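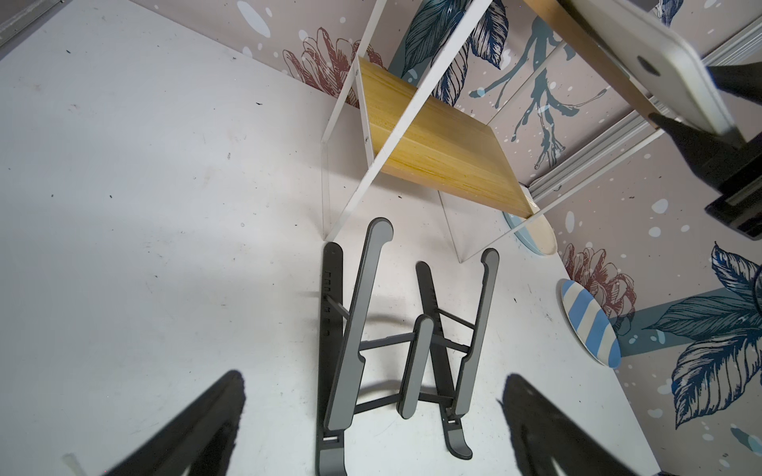

Right, a long one tonight, so put the kettle on. The arm project has reached the stage where I've stopped adding bits to it and started asking it to do something useful, and the something useful is folding and unfolding a laptop stand. It's the dark grey sort with pads on the arms and a row of little slots down the base rail, and it has taken up more of my winter than any object that size deserves.

1/ For anyone new: this began in November on the bench in the shared workshop at Droltby, with a box of secondhand servos and a great deal of optimism. Cor Van Acker let me have the bench by the window and has been very patient about the noise ever since.

2/ The first lot of fingers I printed were far too smooth. They'd close on a rail beautifully and then slide straight off it the moment the wrist turned. The second lot had ridges, which were better on the rails and horrible on anything with a soft pad.

3/ So the third lot have a thin rubber strip glued inside, cut from an old bicycle inner tube (thank you Soledad Robles, who turned up with a whole carrier bag of them and wouldn't take a penny). Cut the strip a touch long and trim it once the glue has set. I did it the other way round and had to start again.

4/ Camera placement next, as a few of you asked. Mine sits at the wrist and looks down between the fingers. The fingers hide a fair bit of the view when they're close in, but I'd rather have that than a view from across the room where you can't tell one slot from its neighbour.

5/ The slots are the hard part, by the way. Lifting an arm of the stand is easy enough. Getting it to settle in the slot you wanted, and then letting go gently – that's where the evenings go.

6/ My log says 261 tries so far. 34 of those ended with the stand open at the right height and still on the table, and I was so pleased with the first one that I rang my sister.

7/ The control program is called Wevow, a name I came up with at midnight and am now stuck with. It keeps the last 200 positions for each joint, so when a try goes wrong I can play it back slowly and see which joint was being silly. Usually the wrist.

8/ Somebody wanted to know about power. One supply per arm, please! I ran both from one for nine days and blamed my code for every twitch. I felt very foolish, and then very relieved.

9/ Next job is tidying the cables, which I have been putting off with real dedication. After that I'll write up the finger design properly, with the measurements, and post it here for anyone who wants to print a set.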